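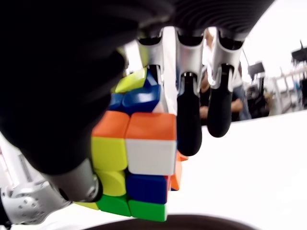
Bench notes: the stickerless cube, white table, afternoon

August
By Stela Onu
2 shares | 4 comments

Started after lunch, which is later than I meant to, but the morning went to sorting the parts drawers and I don't regret it. The little springs had got in with the little screws again and I can't think straight when that happens. Sânziana, if you're reading this, the springs now live in the flat tin with the dented lid and the screws are in the jar where the springs used to be. I've put labels on both.

So, the stickerless cube. It's the one that came in with the Grornthorpe lot, the box of well-loved puzzles we said we'd bring back to life before the Sistside open day. I've been putting it off a bit because I'm fonder of the stickered kind, where you can at least see how somebody lived with the thing - the orange always goes first at the corners, where thumbs sit, and you find a bit of nail varnish where a piece of blue fell off and somebody made do. With a stickerless one the color goes all the way through the plastic, so there is no wear to read. You get a clean, bright, slightly anonymous object and you have to go by feel.

And the feel was poor. Gritty on the turn, with a catch about a third of the way round, and a habit of stopping there with a layer hanging at an angle, the way the top one is in the picture. A cube in good shape wants to click home. This one seemed happy to sit crooked all day, and I found that once a layer was off square, even slightly, the layers crossing it wouldn't budge at all. I wrote "lazy" on the tag and then crossed it out and wrote "dry?" and then crossed that out too. Better to look inside first.

Colors, before I forget

I want to set down something about the colors, since we had that long conversation about sorting loose pieces and I said it would be easy with stickerless ones. It is less easy than I said. Orange, blue and white are no trouble at all. Green is fine on its own. But the yellow drifts. On the front face the yellows look like plain yellow, and then you look up at the top and there's one that is closer to lime, and down at the lower left of the underside there's a bit I would call yellow-green and would not like to swear to either way. I spent a good few minutes at the bench wondering whether somebody had swapped in pieces from another cube at some point.

My best guess is that it's mostly the light. The white tabletop throws so much of it back up that anything pale picks up a cast, and these plastics glow a little at the edges anyway. I carried the worst offender over to the window and it looked like a perfectly ordinary yellow, a bit buttery. Then I carried it back and it went lime again. So if you're sorting pieces by color, please do it on the gray felt and save the white table for finding dropped screws, at which it is excellent.

I did not solve it before taking it apart, by the way. I know you like to, Sânziana, and I know your reasons (you can check that nothing's been twisted and that the thing is solvable at all), but I rather like opening one up scrambled. You handle every piece separately on the way out and again on the way back in, and it goes back together solved whether you can solve one or not. For a slow solver like me that is a real attraction! I did turn it through enough to convince myself that all six colors were present and nothing was chipped.

Taking it down

Turned the top layer halfway to a corner, thumb under an edge piece, and lifted. It came out with hardly any push, so the tension was looser than I'd expected from something that turned so badly. That surprised me. I'd had it down as overtightened. The first edge came away, the corners beside it more or less fell into my palm, and from there it's just pleasant work, like shelling peas.

Inside was what you'd expect from a cube that has lived in a kitchen or a coat pocket, possibly both. Fine gray dust in the tracks, a few hairs wound around the core (one long, a couple short, so I picture a person and a dog, but I picture a dog everywhere), and a kind of brownish tacky film on the feet of the corner pieces. I think somebody had oiled it at home with whatever was under the sink. It probably felt marvelous for an afternoon. After that it would have caught every crumb going.

The centers I took off last, prying up the caps with the thin plastic tool, the one with the bent tip. Please keep using that one. The metal one marks the edge of the caps and on a stickerless cube there's nothing to hide the mark. The screws underneath were all at different depths, and that accounts for a good deal. One side was wound nearly all the way in and the side opposite was so far out that the spring was barely doing anything. No wonder a layer could go soft on one turn and grab on the next.

Washing

Lukewarm water, a drop of dish soap, the old soft toothbrush. I did the corners first, then the edges, and did the core with a dry brush only, so as not to get water down around the screws. The film on the feet took three goes. By the second the water looked like weak tea and I changed it. Everything went onto the folded towel to dry, feet up, and I left it roughly 2 hours while I had a go at the jigsaw box with the split corner (separate page, and not a happy one, the glue has let go again).

A small note on drying: the pieces hold water inside. They look bone dry, you pick one up, and it dribbles down your wrist. Shake each one by your ear before it goes back in. I had 11 pieces still sloshing when I first checked, and would have built them straight in if I hadn't happened to drop one.

Springs, screws, and the Vokeck

I backed all the screws out, wiped the springs, and put a touch of the Vokeck grease on each before it went back. A touch means the tip of a toothpick. The pot is nearly finished and I've put it on the list along with felt pads. Then I ran every screw in until it just met resistance and brought each one back by the same amount, half a turn, and tried it. Too loose still. The corners flexed out when I pressed. A quarter turn in on every side and it started to feel like something.

It's tempting at this stage to chase one side on its own when it feels different from the others. I did it, I'm confessing to it in writing, and I lost a good twenty minutes. The side I thought was stiff was only stiff on account of a hair I'd missed, wrapped under the spring like thread on a bobbin. Tweezers, out it came, screw back to where it had been, and it matched the rest.

For the tracks I used the thinner oil, one drop on the core arms and one on a single corner foot, and then turned and turned until it had spread itself about. At first it felt sluggish and I worried I'd drowned it. It eased off after a few minutes of absent-minded turning, which I did while on the phone with the Ní Chonaill shop about the replacement box hinges. (They have them. Brass-colored, not quite our size, she's sending one over for us to try.)

How it feels now

Much nicer. The catch is gone, or at any rate I can't find it. Layers come round with a soft papery sound and settle square when I let go, and you can cut a corner a little without the whole thing locking up. There's a faint squeak on the side with the white center that I've decided to leave until tomorrow, as a squeak on fresh oil often wanders off by itself overnight. If it hasn't, I'd take off that one cap and look at the washer before doing anything else.

I've scrambled it again, because it looked smug sitting there finished, and also I want whoever picks it up next to turn it properly instead of putting it straight on the shelf. It's on the tray by the lamp with its tag. The tag now says "cleaned, tensioned, listen for squeak" under all my crossings-out, so you may need to hold it up to the light.

Still to do from the same box: the small one with the missing cap, the pyramid one that Sânziana has her eye on, and the magnetic one that I'm frankly a bit scared of. Need more toothpicks. Need a second towel as well, the one we have is doing the work of several.

Added later: Sânziana had it in her hands over tea and says the squeak is on the blue side. I say white. We'll see in the morning.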